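Project Report: Two-Handed Table Clearing, Built in Simulation First
Submitted November 30, 2020

My project is called Brukeo, and the goal is easy to say: get two robot arms to tidy up a kitchen table. I'm building the real arms on a shared bench at Nallar, the workshop near my apartment, and the parts budget is $300. That doesn't buy many mistakes, so most of this term went into the simulated version (and I had way more fun with it than I expected!).

The first thing I fought with was the hands. Every finger joint wants its own limits, and I had typed a few of them in backward – the thumbs folded the wrong way and the whole hand looked like a dropped glove. Fixing that took 3 evenings. After that I could start on reaching, one arm at a time, then both together.

I ran 1,464 reach attempts in all. The first 200 are no good to anybody because I'd left the table height wrong, so I threw them out and started my log over. The pepper gave me more trouble than the can. It's round, it tapers, and my grasp code really only likes cylinders.

I also spent too long on the table itself. Plain gray boxes would have worked, but I wanted clutter to plan around, so I kept adding dishes.

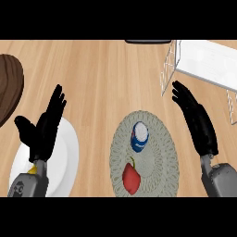

Figure 1. Simulated table with both hands raised, and the soda can and red pepper on the placemat.

Next up is the wrist bracket for the real left arm, which I want printed by January. I still need a better grasp for the pepper, and I have to ask at Nallar if I can leave the arms clamped to the bench overnight.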